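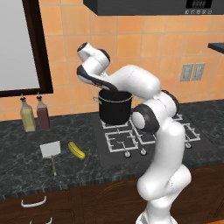

Cargo theft is mostly paperwork now, and if you take one thing home tonight I'd like it to be that. Start slow here, let people get settled, thank the Gurnden library for the room and the coffee. Then say that when most of us hear the words "stolen truckload" we picture a dark highway and a man with a crowbar, and I did too, for years! Ask them to think about supper. Take a tall black stockpot on a gas cooktop, and think about everything that might go into it tonight, the beans, the onions, the broth, the canned tomatoes. All of it rode in on a truck, and food is one of the easiest loads in the world to steal and sell, seeing as it carries no serial numbers and the evidence gets eaten. (Pause. This usually gets a laugh. If it doesn't, keep going.)

Now the case. I like to tell it in order, so bear with me.

A cannery wants to move a load. It hires Iveseo, a freight broker, to find a truck. Iveseo posts the job on Zistgate, the online board where carriers go looking for work, and within the hour somebody answers as Haslinger, a small family trucking outfit with a clean record. The insurance certificate looks right. The registration number is right, too. The phone number has one digit changed. Say that line twice.

The truck showed up early, backed in nicely, and the driver signed for 920 cases of canned peaches. He was polite. The dock crew remembered him as polite, and one of them had helped him with the trailer door. Then he drove off with the peaches, and the real Haslinger family was at home that whole morning with no idea they had taken a job.

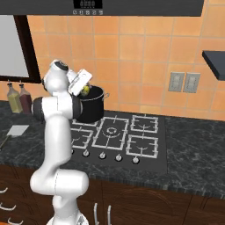
Otis Kasprzak told me he found out on a Thursday, when a man he had never met called up, already angry, and wanted to know where his peaches were. He said he laughed at first and took it for a wrong number. By the third call he had quit laughing, and by supper he'd pulled every file in the office onto the kitchen table to prove to himself that he hadn't somehow lost a truck.

Give that a moment. I think we forget that there are two victims in these cases, the one who lost the goods and the one whose good name got borrowed, and the second one doesn't usually have a police report to show for it. It took the better part of a season before brokers would book with Haslinger again without a lot of extra questions.

How the load moved afterward — keep this part plain, people get lost. The trailer went 112 miles to a rented warehouse. The peaches were moved to a second trailer with new papers and sold to a discount wholesaler who says he had no reason to wonder. Maybe so. The price he paid was 60 cents on the dollar, and I'll let everyone in the room make up their own mind on that. Don't go further than this, the civil suit is still open.
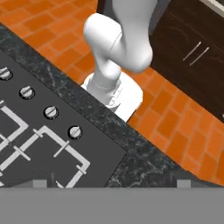
Cooktop knobs at left, with the white arm and its base beyond the counter.

Next, who does this. It's seldom one crew. One person collects carrier identities, another books the loads, a driver gets hired for a day and may really believe it's an honest job, and a buyer waits at the far end. They may never meet. That makes it miserable to prosecute, and I want to be fair to the detectives here, because I've been hard on them in print. The cannery is in one county, the broker is in another state, the warehouse is in a third place altogether, and each office quite reasonably thinks it belongs to one of the others. The file on this one sat for 80 days before anybody was assigned to it.

(Water. Check the clock. If we're running long, skip the warehouse landlord story, even though I love the warehouse landlord story.) 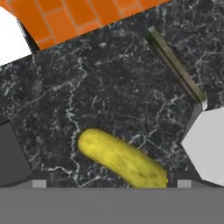
Somebody at the July talk wanted to know why the dock couldn't just check the driver's license and be done with it. Fair enough, and they did check it! They even made a photocopy. But the license only told them who the man was, or who he said he was, and the thing they needed to know was whether Haslinger had sent him. One phone call would have done it, so long as the number came from the carrier's official registration and not from the email.

Which brings me to the practical part, for anyone here who ships anything, even a couple of pallets of candles. Look up the number yourself. Write down the truck's plate and the name on the door, and hold the load if the name doesn't match the booking. Be wary of a carrier that changed its email address last week. And if it does go wrong, call the same day — call the police, the broker and the insurer, and get a report number even if the person on the phone sounds bored.

End with Otis. He answers every call himself now, and he told me that he asks each new broker how they got his number. Then questions. Repeat each question into the microphone, I forgot last time and the back row let me hear about it.

Oct 19, 2026
By Wendell Tran

Related talks and notes
The man who rented the same warehouse twice
Reading a bill of lading, a beginner's handout
Why stolen copper is so hard to trace
Questions from the July talk, with longer answers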